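So-ying Ko is a magazine editor and media manager. She is the founding editor of the trade monthly Falico and, from its third year, managing director of its publisher, Hsiao Media. Her work deals mainly with the business side of small periodicals: subscription pricing, print schedules and the sale of advertising.

Last updated 27 March 2026

Early career

Ko began as a copy editor at the Trelgate Courier, a regional daily, where she worked on the business pages. She moved to the reporting desk after 2 years and covered retail, freight and local banking. Her series on late payment among small suppliers was reprinted as a booklet of 78 pages.
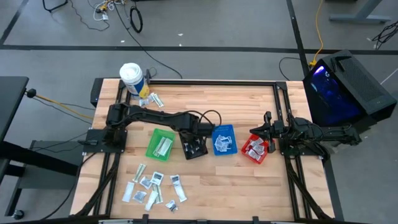

She left the Courier when its business section was merged with general news. For a short period she edited newsletters under contract, among them a weekly digest for wholesale buyers that was later absorbed into Falico.

Falico

The first issue of Falico appeared in April with a print run of 502 copies, sold by post only. Ko set the page plan, which has changed little: a long company profile, a section of price tables, short notices and a letters page. Unsigned articles are not accepted. Paid subscriptions stood at 1,302 at the end of the second year, when the magazine stopped selling single copies.

Ko handed daily editing to a deputy on becoming managing director but kept control of the cover story and the annual index.

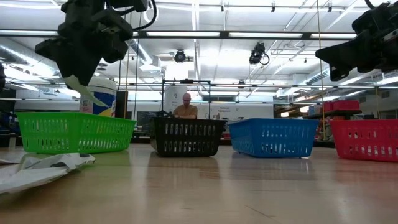

Plastic baskets in green, black, blue and red on a wood tabletop.

Ridirach

Ridirach is a quarterly supplement on media management, edited by Ko and mailed with Falico. It prints cost breakdowns supplied by other publishers, with the names of the titles removed. An online edition was opened to non-subscribers and then closed again after a dispute over reprint rights. The print edition was not affected.

Views

Ko has argued that small magazines should publish their circulation figures each year and that editors should see the full accounts of their titles. She opposes bundled advertising sales across unrelated titles.

Shares: 78
Comments: 2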